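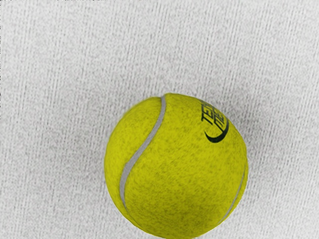

Nunley ball line – gallery
Updated Sunday, February 11, 2018

Nunley sorts, tests and repacks used tennis balls for clubs and schools. Until last April the whole job was done by hand at two long benches. The pick-and-place work on the first bench now belongs to an automated cell supplied by Politis, and the software model of that cell, called Udum, is kept in step with the real one. The captions follow the path of a ball through the building, from receiving to dispatch, and note what changed for the crew at each point. Text by Indrek Avotiņš, line technician.

Receiving
Sacks come in by van and are weighed at the door. The weight is entered at the terminal by whoever unloads, as before. No part of this step is automated. The sacks differ too much in size and in how they are tied.

Tipping table
A sack is emptied by hand onto the slope. Stones, leaves, dog toys and split balls are pulled out here. The operator used to do this while also feeding the bench and now does it alone, standing, for one hour at a stretch before changing over. The one-hour limit was asked for by the crew and was written into the shift plan in the second week.

Feed chute
Balls leave the chute one at a time. The first chute plate was smooth steel and let worn balls through faster than new ones, so they arrived in pairs and the cell stopped. The present plate has a cloth face. It is washed on the last shift of the week and changed when the nap goes flat.

Pick cell, front side
Maximum rate 700 balls per hour. The rate held over a full shift is lower, mostly on account of wet stock. The bench it replaced was worked by two people and had no fixed rate.

Pick cell, guard door
The door switch stops all motion. Restart is from the outside only, with a key. In the first month the key hung at the supervisor's desk, on the far side of the floor, and each stop cost a walk of several minutes. Every trained operator now carries one.

Finger pads
Pads are molded rubber with a shallow groove. They pick up felt and have to be brushed out. Brushing was left off the original maintenance sheet and was added by hand; the handwritten line is still the one people follow. A pad set is changed after 300 hours of running.

Udum, ball model
The ball in the simulator carries the felt, the seam and the print as separate surface layers, so that each can be worn down in steps. Print matters more than was expected. The vision program took dark lettering near the outline for a hole in the felt and sent good balls to scrap. The rule was corrected in the simulator first, then on the line during a lunch break.

Udum, cloth model
The simulated cloth has a rib and a fine speckle. A plain gray surface was tried earlier and gave scores that were too good. The real cloth casts up lint and small shadows, and the model has to have enough of that to be of use.

Udum, who runs it
Hamisi Mwakalinga worked on the sorting bench before the cell was installed. He now spends part of each week in Udum, setting up wear cases from balls he has kept back in a tray. He had no programming background. The course given by Politis lasted 3 days and covered less than he needed; he worked out the rest with the manual and by telephone. His pay grade was changed in the fall, some months after the work was.

Pressure test
Each ball is squeezed between two plates and the force is read. This was done by thumb. Experienced sorters were quick at it and agreed with each other most of the time, but two of them had lasting soreness in the joint. The thumb test is still used to settle a borderline reading, and the sorter's decision is final.

Reject bin
Rejects are checked by a person before they leave the building. A handful from each bin is sent through the cell again. Balls the cell refuses twice and a sorter accepts once go into Mwakalinga's tray.

Fault board
A plain whiteboard. Each stop is written up with the time, the cause and the initials of the person who cleared it. The cell keeps its own log, but it gives only a code, and one code covers both a dropped ball and a ball that was never there. The longest unbroken run on the board is 17 shifts.

Second bench
Unchanged. Felt grade is judged here by eye and by hand under a strip lamp. Politis offered a second cell for this work, and it was turned down after a trial. Grading depends on how the felt feels when pushed against the nap, and the camera readings did not separate the two middle grades – the two that sell at different prices.

Bench height
The benches were raised when the floor was rewired for the cell. The request had been open for a long time before that. Footboards are supplied for shorter staff.

Noise
The cell is louder than the bench was. The compressor was moved behind the partition wall, which brought the level down enough for normal speech at the second bench. The radio came back afterward.

Packing
Cartons are filled by count from a hopper supplied by Fludura. The hopper is older than the cell and does not exchange signals with it. When the cell runs ahead, an operator has to hold the hopper gate by hand. A link between the two has been quoted and not yet ordered.

Shift change
Handover takes longer than it did. The outgoing operator states the last fault, the state of the pads and the type of stock on the slope, and both sign the sheet. People who liked the old arrangement say they talked more at the bench, and that this is most of the talking left. The sheet has a blank space at the bottom for remarks. It is used.

Staffing
No one was let go when the cell came in. Two positions that fell open later were not filled, and the crew counts these as lost. The work that remains is less repetitive and more broken up: tipping, clearing stops, brushing pads, checking rejects. Some prefer it. One sorter asked to be moved to the second bench for good, and was.

Dispatch
Cartons are labeled and stacked by club. The van leaves at four. Nothing here has changed except the label, which now shows the program version the balls were sorted under, so that a complaint can be matched to the settings in use at the time.

Still to be added: the new chute cover, and the pad brush holder made by the night shift.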